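Recording Examples at Ellside: Frequently Asked Questions

What is being recorded?

Short demonstrations of table tasks, done by a person holding a pair of grippers. The recordings go into the Onix training set, which held 2,936 usable examples at the end of July.

How does an example start?

Hold both grippers over the table with the jaws open, wait for the tone, then begin.

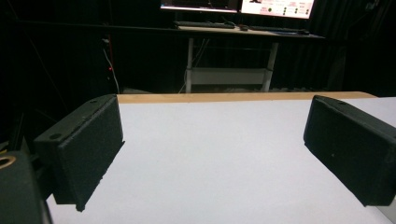 Most rejected examples are lost in the first few seconds. People start moving before the tone, or start with one gripper out of view of its partner. Clear the tabletop before you set out the objects for the task. The white surface should be bare between the fingers, and the jaws should be wide open with nothing in them. Check the dark covering on the fingers for dust at the start of each session.

How long is a session?

Each session is 40 examples of one task, with a break of 5 minutes halfway through. You may stop sooner if your wrists are tired.

Which tasks are open now?

The Clevuvberg list has the current ones. Power strip tasks are the most needed. Lay the strip flat on the foam board, with its cord running off the near edge, and keep your forearms bare or your sleeves tight.

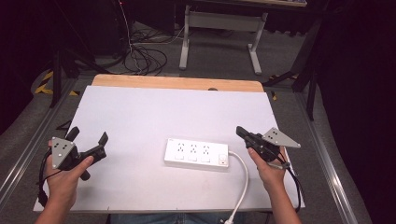 Change the position of the strip a little between examples. If every example begins from the same spot, the model learns the spot.

What if I drop something?

Keep going if you can reach it with the grippers. Picking it up again is useful to us. If it lands on the floor, end the example and mark it as a drop.

Can I use my fingers to help?

No. Mark the example as bad and record another.

Who checks the recordings?

Obeidat reviews each batch. In the last one, 123 examples were sent back, mostly for early starts.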